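4.2 Collecting the cluttered-table demonstrations

I want to spend a little time on how we collected this part of the data, because when we first wrote it up we gave it two sentences, and Kimie Murakami (who read every draft of this paper, bless her) kept writing "but how?" in the margin. So this is the long version.

The task is easy to say out loud. There is a bottle on a coaster, and the gripper has to close on it, lift it, and set it back down on the coaster without tipping it over. People do this all day long without a thought. Our policy from Section 3 did it well too, as long as the table was bare. Put a few everyday things behind the bottle and it fell apart, sometimes in ways that were pretty funny to watch and a lot less funny to debug. My favorite was the run where it drove straight past the bottle and tried very hard to pick up a cable.

We had two guesses about why. Mine was that the network had learned "the tall thing in the middle" and got confused as soon as there was a second tall thing. Kenta Iwasaki thought it was paying attention to the edge of the coaster and mostly ignoring the bottle. We argued about it over lunch for most of a month, and in the end we decided the only way to settle it was to collect demonstrations on messy tables and see what changed!

All of the new demonstrations were recorded with the hand-held gripper, which we call Oller. The person holding it walks up to the table, does the pick, and the wide-angle camera on the tool records the whole thing from just behind the fingers. We like this view a lot. The fingers are always in the same spot in the image, so the policy gets a steady reference for where its own "hand" is, and the bottle ends up between them right before the grasp. Figure 6 is a typical view at that point, with the fingers on either side of the bottle and plenty of other stuff in sight.
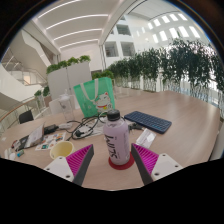
Figure 6. Pre-grasp view from the Oller camera on a cluttered table. The target bottle stands on a dark red coaster between the two fingers; the bag, transparent bottle, cables and keyboard are distractors.

A few things about this kind of view turned out to matter more than I expected. The tote bag sits right behind the bottle and slightly to one side, so a good part of the background near the target is one big patch of mint green with a cat printed on it. That is a strong visual feature, and a network that wants to cheat can use it as a landmark. The transparent bottle is the opposite problem. It has a shape a lot like the things we ask the policy to pick up, but you can see the wall through it. And then there is everything past the table: stairs, plants, bright ceiling lights. The lens is wide enough that the room takes up a big share of the pixels, and early on I had completely underestimated how much of the learning would go into the room.

So we set some ground rules. Between sessions, the person collecting had to move the distractors, including the bag, and turn the target bottle so that its lettering faced a different way. Sayaka Onishi wrote a small script that called out a new arrangement before each session, since people (me very much included) are terrible at being random. Left to myself I put the keyboard on the right every single time.

In total we kept 3000 demonstrations for training. We threw away 117 more, mainly because the tool's pose tracking dropped out partway through a lift, and I would rather lose a demonstration than teach the robot to teleport. Nothing was thrown away just for being clumsy. If somebody nudged the coaster and then recovered, it stayed in, and I think those recoveries helped, although we didn't run a separate ablation on them.

For testing we set aside 100 layouts that never showed up in training, with a bag the policy had never seen. Aishwarya Fernandes scored the trials from the recordings without knowing which policy was running. A trial counted as a success only if the bottle ended up standing on the coaster with both fingers clear of it. We were strict about that last part, and a few nice-looking lifts got marked as failures when one finger was still touching at the end. The next section goes through the results, including the question Kenta and I had been arguing about.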